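Section 4. When the gripper won't let go (or lets go too soon)

I wrote this section after a long evening with Yi-chun Au trying to work out why the arm in our simulated kitchen kept ignoring the release command. If you skipped ahead from Section 2, go back and do the joint limit check first, please! Half of what follows makes no sense without it.

What the fault looks like

You run a pick-and-place episode, the arm gets to its drop point, the planner says the place is done, and the fingers stay shut. The next motion starts anyway, and now you've got a closed gripper dragging its cargo through everything else on the counter. Our log calls this a "stale grasp." The opposite fault, where the fingers open during the lift, is logged as "early open," and it gets the same treatment up to step 5.

Stop and save

1. Pause the simulation. Don't hit Reset — Reset wipes the contact buffer, and the contact buffer is the only thing that will tell you what happened.

2. Open the Brolel console and type "hold all". The joint readouts should freeze. If they keep drifting, pause again and wait for the status line to turn gray.

3. Save a snapshot with the object poses included (the box is unchecked by default, sorry, I've asked for that to change).
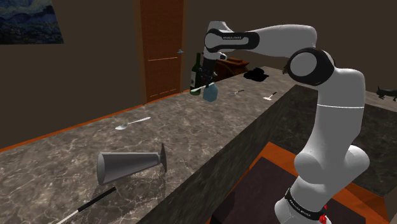

4. Open the snapshot in Irix and go to the Grasp tab. You want two values, finger gap and commanded gap. If the commanded gap is 80 and the finger gap hasn't moved, the command went out and the fingers never followed. Carry on to step 5. If the commanded gap never changed either, the planner is at fault and you can jump straight to step 7.

5. Look at grip force while the arm is holding still. Ours sat at 27 for the whole hold, and that's fine. A number that jumps up and down means the fingers and the object are overlapping, and the solver is fighting itself.

6. If you do see the jumping, raise the solver substeps from 2 to 4 and replay from the snapshot. It'll run slower. Go get a coffee.

7. Check the release timeout in the planner file. Older copies of the Drinstead kitchen set it to zero, so the planner moves on without waiting for the fingers at all. Set it to 2 seconds, save, and reload the planner (saving alone doesn't do it, I lost most of an afternoon to that one).

8. Replay the episode twice from the snapshot before you go back to full runs.

Note: objects that fell over during a bad episode stay where they fell when you replay. If you want a clean counter, use Restore Layout after step 8 and not before.

Caution: all of this is for simulation only. Please don't carry step 7 over to a real arm and call it fixed! A gripper that ignores a release on hardware is a safety stop. Hit the emergency stop, keep your hands out of the reach area, and get Nimal Ekanayake before anyone touches the object. He has the lockout key and the recovery sheet.

Caution: never free a stuck object by switching off collisions. I tried it. The fingers opened, sure, but the saved episode then counted as a success and got mixed in with the good ones, and we were picking those out by hand until May.

If it's still stuck

Send me the snapshot, the planner file and the last log, all from the same run. Put "stale grasp" or "early open" in the subject line so my filter catches it. Steps last checked February 12, 2024. The Song planner keeps its timeout in a different file, see Section 6 for that.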